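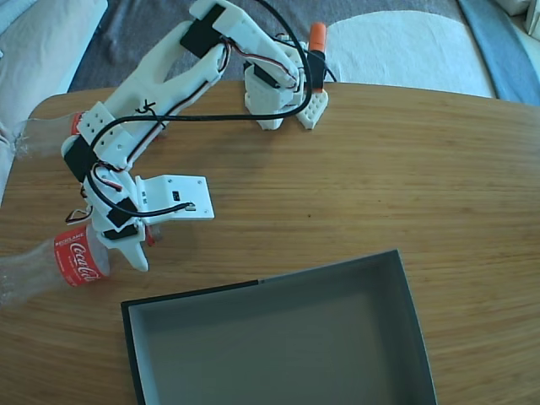
The robotics club at Prundley meets in the old language lab, and for two years I have helped out there without having strong opinions about how it was run. I have one now. I think student clubs should stop entering competitions with kits that arrive finished, and should spend at least one term on an arm the students print and wire themselves, doing one dull job.

Our dull job was bottles. Pick up an empty soda bottle from a table, put it in a box, go back for the next one. The students chose it in November after a long argument in which a chess player and a drink server were both considered. Natnael Degefa, a junior, pointed out that the school already had plenty of empty bottles, and the vote went his way.

People who have not tried this tend to think it is too easy for a project. A soda bottle is one of the worst things you can hand to a beginner's gripper. It is clear, it rolls, and it weighs almost nothing, so a finger that arrives a little early pushes it across the table. Squeeze too hard and the plastic buckles. The label is the only part that gives a camera much to look at, and on a crushed bottle the label can be pointing anywhere.

With a bought kit, the students would have met these problems through a menu. Last year we took the Gristside kit to the regional meet and placed well. I asked the team afterward why the arm slowed down near the end of each reach, and they did not know. It was a setting. They had found the number that worked and left it alone, and I don't blame them, as the rules rewarded exactly that.

This year they know why things slow down. They know that a servo at the elbow has to carry the servo at the wrist, and that a cable with too little slack will pull the whole arm off its mark. They have reprinted parts that cracked at the screw holes. One student spent most of an evening on a finger whose curve was slightly wrong, and she can tell you what was wrong with it.

There are fair arguments on the other side. Jussara Barbosa, who coaches the Maglaya team and has done this longer than I have, thinks competitions bring in students who would never join for a term of printing brackets. She is right about that. We had 100 visitors at our table the year we brought the trophy to the open house, and several of our best members signed up that night. She also says that a club with no deadline drifts. Ours did drift, for most of two weeks, until the students set a date of their own.

Money is the other argument, and I think it is weaker than it sounds. Last season cost us $3,760, counting the kit, the entry fee and the van. The season before that came to $2,934. Printed parts break, and servos burn out when someone drives them into the table, but we have not come close to either figure. What the printed arm costs is adult time. Somebody has to be in the room while five teenagers disagree about a wire.

I would not drop competitions altogether. The Bimia meet in the spring is a good one, and our students want to go. My proposal is that the fall term be kept clear of it – no kit, no entry form, no points. Let them build something that does a small job badly and then work on it until it does the job less badly.

Schools like results they can put in a newsletter, and a bottle in a box is a hard thing to write up. I have tried it for the December 2023 issue and ended up with a paragraph that my own editor cut in half. I still think it was the best term the club has had, and I have asked for the same arrangement next fall.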